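瓷砖斜铺

瓷砖斜铺，又称菱形铺贴、对角铺贴，指矩形或方形饰面砖的砖缝与墙面或地面的边界线成一定夹角的铺贴方式。夹角多取45度，也有取30度或60度的做法，后两者常见于长条砖和六角砖的组合。与之相对的是正铺，即砖缝与边界线平行或垂直的铺贴方式，其中又分为通缝铺贴（上下砖缝对齐）和错缝铺贴（上下砖缝错开）。斜铺既可用于整个墙面或地面，也可只用于局部，四周以正铺的砖或收边条围合。在同一房间内，斜铺与正铺可以并用，例如一面墙正铺、相邻墙面斜铺。

目录
名称
几何特征
材料
基层要求
排版与放线
切割
粘贴
阴角与阳角处理
混合铺贴
填缝
损耗计算
与地面材料的衔接
清洁与维护
常见缺陷
参见

名称

中文工程文件中，“斜铺”“斜贴”“菱形铺”三种写法并存。“斜贴”多用于墙面，“斜铺”多用于地面，但两者在合同和图纸里经常互换，不构成技术上的区别。“菱形铺”严格来说只适用于方砖旋转45度的情形，因为只有这时单块砖在观感上才呈菱形。长方形砖旋转之后仍是长方形，称为菱形铺并不准确，但施工人员习惯上也这样叫。

“对角铺”一词有两种用法。其一与斜铺同义；其二专指砖缝方向与房间对角线一致的做法。在正方形房间里，两种用法的结果相同。在长方形房间里，房间对角线与边线的夹角不等于45度，两种用法会得出不同的排版。图纸上如使用该词，应同时注明角度。

几何特征

方砖以45度斜铺时，砖的对角线与墙边平行。设砖的边长为a，则砖的对角线长度为a乘以根号2，这一数值决定了边缘处三角砖的底边长度。如果墙面宽度恰为对角线长度的整数倍（计入砖缝），两侧边缘可以全部使用沿对角线切开的半砖，排版最为整齐。实际工程中极少出现这种情形，边缘通常会产生大小不等的三角形、梯形和五边形砖块。

长方形砖以45度斜铺时，边缘砖的形状更为多样。砖的长宽比越大，边缘处出现细长尖角的可能性越高。尖角部分在切割和搬运时容易崩裂，排版时应尽量避免锐角端部落在视线集中的位置，如门口正对的墙面和台面以上的区域。

斜铺的砖缝在墙角处与边界线斜交。相邻两面墙均为斜铺时，砖缝在阴角处可以连续（两侧砖缝交于同一点），也可以不连续。连续时，两侧砖缝形成“V”形或倒“V”形；若转角两侧的砖缝方向相同，则形成绕角的折线。两面相对的墙采用镜像排版时，左右两侧的砖缝向各自的墙角倾斜，形成对称效果。

材料

用于斜铺的砖种类与正铺相同，包括釉面砖、玻化砖、仿石砖和陶质砖。选砖时主要考虑以下性质。

尺寸偏差。斜铺对边长偏差较敏感。正铺时，同一排砖的偏差可以在竖缝中逐块消化；斜铺时，两个方向的砖缝都与基准线斜交，偏差沿两个方向累积，在远离起铺点的位置表现为砖缝错位。因此斜铺宜选用经磨边处理的砖，并在铺贴前抽检边长。

直角度。砖的四角不成直角时，斜铺会使砖缝逐渐偏转，偏转在大面积墙面上比正铺时更明显，因为边缘的三角砖会把这一偏差直接显示为大小不一的砖块。

坯体强度。斜铺的切割量大，坯体较脆或釉层较厚的砖在切割时容易崩釉。釉面陶质墙砖较软，便于划切，但切口处的釉层易剥落。玻化砖硬度高，宜用水冷锯片切割。

图案方向。仿大理石砖、木纹砖等带有方向性花纹的砖，斜铺后花纹随之旋转。无明显方向的浅色细纹砖受影响较小。若要求花纹在墙面上保持水平，则须在订货时按旋转后的方向加工，费用较高，一般不采用。

基层要求

斜铺对基层的要求与正铺基本一致。水泥砂浆抹灰层应坚实、无空鼓、无浮灰，含水率应符合所用粘结材料的规定。石膏板或水泥纤维板基层应先固定牢固，板缝用耐碱网格布和嵌缝材料处理，潮湿区域另加防水层。

基层平整度用靠尺检查。正铺时靠尺一般沿水平和竖直两个方向放置；斜铺时应增加沿两条对角方向的检查，原因是砖的长边将沿对角方向落在基层上，沿该方向的起伏会直接造成相邻砖的高低差。

基层板的接缝方向与砖缝方向不一致，是斜铺的固有特点。板缝若发生位移，裂缝会斜向穿过多块砖。对于钢架或铝型材上安装的板材基层，宜在板后加设横撑，减小板缝处的变形。

排版与放线

排版在纸面或软件中进行。首先确定基准点，常用的基准点有墙面中心、主要视线处的可见边缘和门洞中线。然后确定基准点处放置砖的中心还是砖的角点。两种方案分别绘出后，比较边缘砖的最小尺寸，取较大者。

放线的一般步骤如下。在墙面上弹出水平线和垂直线，两线相交于基准点。自交点沿两线各量取相等的长度，连接所得各点，得到与水平线成45度的斜线。再以斜线为基准，按砖的边长加缝宽弹出平行线。斜线的准确度可用另一组对角线校核：两条斜线应互相垂直，偏差过大时应重新量取。

使用激光投线仪时，可将仪器的竖直线和水平线与基准线重合，再将仪器锁定并旋转到所需角度。自动安平式投线仪在倾斜状态下会报警，须切换到手动锁定模式。

60度斜铺的放线可借助等边三角形：以基准点为一端，在水平线上量取一段长度，再以该段两端为圆心、以该段长度为半径画弧，两弧交点与基准点的连线即与水平线成60度。

从事排版软件开发的Aigars Mägi在其铺贴手册中建议，排版时先画出四个墙角的局部图，再画墙面中部。该手册于2023年11月20日修订，修订后的版本增加了阴角收边的章节，并将斜铺的起铺点由原来的墙面下角改为中线与水平线的交点。手册中的示例取自Krūmiņa住宅楼的公共洗衣间，墙面净宽391厘米，所用方砖在两侧各留出一列近似半砖的三角砖。

切割

边缘砖的切割量是斜铺与正铺的主要差别。切割工具有手动推刀、台式水锯和手持角磨机。

手动推刀适用于厚度较小的釉面砖和一般玻化砖。推刀的靠板应可旋转并带有角度刻度。划线时从砖的一角压到对角，用力应均匀，一次划成，重复划线会使断口出现毛刺。压断时，压脚应对准划线中部，以免角部先行断裂。

台式水锯适用于较厚的砖和需要保留尖角的切割。切割对角线时，砖应由斜角定位块固定。进刀和出刀处最易崩角，可在出刀端先切一小段，再从另一端切入，两道切口在砖内相接。

手持角磨机用于开关面板、管道孔和不规则边缘。斜铺墙面上的开关盒往往同时跨越三到四块砖，各块砖都须切出不成直角的缺口。制作硬纸样板后再画线，可以减少差错。

Bolen牌推刀的说明书要求刀轮在累计划切2,000次后更换。实际更换周期取决于砖的硬度和划切长度，出现断续划痕时即应更换。

切割后的砖边应以油石或金刚石手磨块倒去锐边。落在阴角内、被相邻墙面砖遮盖的边可不倒。

粘贴

墙面斜铺多采用薄层法，即以瓷砖胶和齿形刮板施工。齿形刮板的方向宜与砖的一边平行，这样揉压砖块时，胶条间的空气可以沿砖边排出。大规格砖还应在砖背薄涂一层，以提高粘结面积。

铺贴从基准点开始，先沿一条斜线铺出一排，再向两侧扩展。由于斜铺的砖在墙面上没有水平支承边，未固化前有沿斜缝下滑的趋势，须用抗滑移性能较好的瓷砖胶，并在砖缝内放置十字定位卡或楔形垫。自下而上铺贴时，可先在底部固定一条水平托条，在托条上铺一排三角半砖，形成锯齿形的支承面，再向上逐排铺设整砖。托条待胶层固化后拆除。

整砖铺完后再铺边缘砖。边缘砖应逐块量取，不宜按第一块的尺寸批量切割，因为墙角线往往不完全垂直。

阴角与阳角处理

阴角指两面墙内折相交处。常见处理有三种：一是一面墙的砖压另一面墙的砖，缝内填弹性密封胶；二是加装塑料或金属阴角条；三是在角部设竖向型材或角柱，两侧的砖各自收到型材边缘。第三种做法多见于由铝型材搭建的隔间、设备间和可拆卸的围合结构，竖柱同时承担固定墙板的作用，砖边切割误差被型材遮盖，对切割精度的要求有所降低。型材与砖边之间应留缝，以容纳两者热膨胀量的差异。

阳角指两面墙外折相交处。斜铺的砖在阳角处出现大量尖角，用倒角拼接时极易碰损，一般采用金属或塑料阳角条。若必须采用倒角拼接，应将阳角处改为一列正铺的竖砖作为边框，斜铺区域止于边框内侧。

墙面与地面的交角也属阴角。砖落到地面时，底部边缘砖为一列三角形或五边形，可以直接落在地砖上，也可以设踢脚砖。设踢脚砖时，斜铺区域与踢脚砖之间的缝应水平贯通。

混合铺贴

混合铺贴指同一空间内部分墙面正铺、部分墙面斜铺，或同一墙面上分区采用不同方式。按分布可分为以下几类。

背墙正铺、侧墙斜铺。正对入口的墙面采用横向排列的长方形砖，左右侧墙采用较大规格的砖斜铺。背墙的水平缝给出明确的水平参照，侧墙的斜缝则向墙角倾斜。两种规格的砖在墙角处砖缝无法对齐，因此墙角常以型材或收边条分隔。
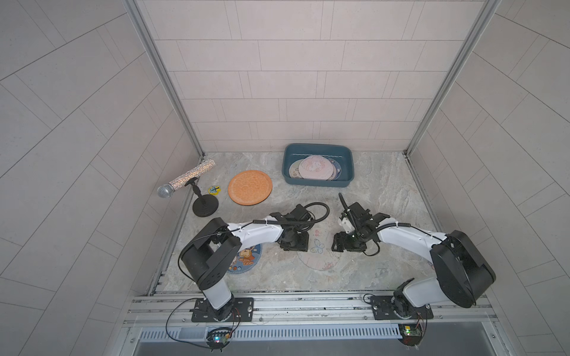
腰线分区。以腰线砖为界，下部正铺、上部斜铺，或相反。腰线高度应避开开关面板和台面边缘。下部若为正铺，其最上一排宜为整砖；上部斜铺区域的底边则为三角半砖，三角半砖的底边落在腰线上。

框内斜铺。在墙面中部划出矩形区域，区域内斜铺，外围正铺，交界处以细条砖围合。该做法在灶台后方和洗手台上方较为多见。矩形区域的长和宽最好都取砖对角线长度的整数倍，使四边均为半砖。

混合铺贴时，两种砖的厚度如有差别，应在基层或胶层厚度上调整，使交界处齐平。角部设有型材时，允许两侧存在厚度差，但差值不应超过型材翼缘能够遮盖的范围。

Brudska的一处公共浴室改造中采用了背墙正铺、侧墙斜铺的做法，侧墙砖自中线向两侧排布，全部三角砖共分为13种规格，逐块编号后送到现场。该工程的记录常被用来说明预切割的利弊：现场切割粉尘明显减少，但有一面侧墙因抹灰层偏厚，墙宽比图纸小，靠角的一列砖须重新切割。

填缝

填缝应在瓷砖胶固化后进行。斜铺的砖缝没有水平和竖直之分，填缝时橡胶刮板应与砖缝成斜角移动。若刮板与砖缝平行，会将缝内填料带出，形成凹陷。对于45度斜铺的墙面，刮板沿水平或竖直方向移动即可满足这一要求，比正铺墙面便于操作。

填缝料颜色影响斜铺的观感。填缝料与砖色接近时，斜向线条不明显，墙面趋于整体；对比较强时，网格突出，任何错缝和偏转也随之显现。浅灰色和米灰色砖多配同色系填缝料。

水泥基填缝料用于一般区域，反应型树脂填缝料用于经常冲洗或接触油污的区域。Skemenex系列填缝料的包装上分别标有水泥基和环氧基两种型号，二者固化机理不同，不可混用，也不可在同一条缝内分层使用。

墙角、墙地交角以及砖与型材、洁具、台面的交界处不使用刚性填缝料，应以弹性密封胶嵌填。

损耗计算

损耗率指采购面积超出铺贴净面积的部分与净面积之比。斜铺的损耗率高于正铺，影响因素有墙面尺寸、砖规格、洞口数量和切割方式。墙面越小、砖越大，边缘砖所占比例越高，损耗率也越高。

估算时可先求墙面周长上的边缘砖数量。沿对角线切开的两半如果都能使用，则每两块边缘砖只消耗一块整砖；若切下的部分小于所需尺寸，则每块边缘砖消耗一块整砖。带方向性花纹的砖，切下的一半往往因花纹方向不符而不能用于对侧，应按每块边缘砖消耗一块整砖计算。

备用砖宜与主体砖同一批号。不同批次的砖在色号和尺寸上可能不同，事后补购不易配齐。

与地面材料的衔接

墙面斜铺而地面正铺时，墙面砖缝与地面砖缝不要求对齐。地面使用大规格仿石砖、石材或整块石纹面板时，地面的线条较少，墙面的斜缝更为突出。地面若为浅灰底、细纹理的石纹材料，墙砖宜避免采用纹理同样密集的品种，以便清洁时辨认水渍和污迹的位置。

墙面与地面均斜铺时，应选定一条墙角线作为公共基准，使两者的砖缝在该线上相交。其余墙角线上能否相交取决于房间尺寸，一般不作要求。

地面有排水坡度时，墙面底排砖应按坡度逐块裁切，墙面上部的排版保持不变。斜铺的底排砖本已逐块切割，增加坡度修正并不明显增加工作量。

墙根处常放置塑料方盆、桶等盛具，底部滞留的水会沿墙地交角积存。该处密封胶应采用防霉型，盛具宜与墙面保持距离，以便通风和擦拭。

清洁与维护

斜铺墙面的日常清洁与正铺相同。竖直墙面上的水沿斜缝流动，在两条砖缝的下交点处停留时间较长，硬水地区在这些交点附近会出现点状水垢。擦拭时可沿砖缝方向用刮水器刮除。

水垢用弱酸性清洁剂去除，使用前应将水泥基填缝料预先润湿，使用后以清水冲净。仿石抛光砖表面不应使用含氢氟酸的清洁剂。含大理石等碳酸钙成分的天然石材不耐酸，相邻部位施工或清洁时应遮盖保护。

单块砖损坏时，先用角磨机或刮缝刀清除四周填缝料，再从砖的中部凿开，向边缘剔除。斜铺砖的角点分别指向上下左右，剔除时应先剔上角，以免碎片卡在下方两边形成的槽内。新砖粘贴后，以定位卡固定至胶层固化。

常见缺陷

砖缝错位。多由基准线不准或砖的边长偏差累积引起。发现后应停止铺贴，重新校核斜线；错位较小时，可在后续数排砖缝中逐渐调整。

边缘砖大小不一。同一侧的三角砖自上而下逐渐变大或变小，说明墙角线不垂直或整个排版发生偏转。前者可用收边条遮盖，后者须返工。

尖角崩裂。锐角端部缺损后露出坯体颜色，在深色釉面砖上尤为明显。小缺损可用同色修补膏填平，位于密封胶覆盖范围内的可不处理。

相邻砖高低差。沿斜缝以手指触摸可以察觉。侧向照明下，高低差的阴影呈斜线分布，比正铺墙面更容易看到，灯具位置应在铺贴前确定。

砖块下滑。表现为下方砖缝变窄、上方砖缝变宽，多因瓷砖胶抗滑移性能不足或定位卡拆除过早。

空鼓。多出现在三角砖的尖端，该处胶料容易刮涂不足。边缘小砖应在砖背满涂胶料后粘贴。

参见

错缝铺贴
人字形铺贴
阴角条
瓷砖胶
填缝料
砖缝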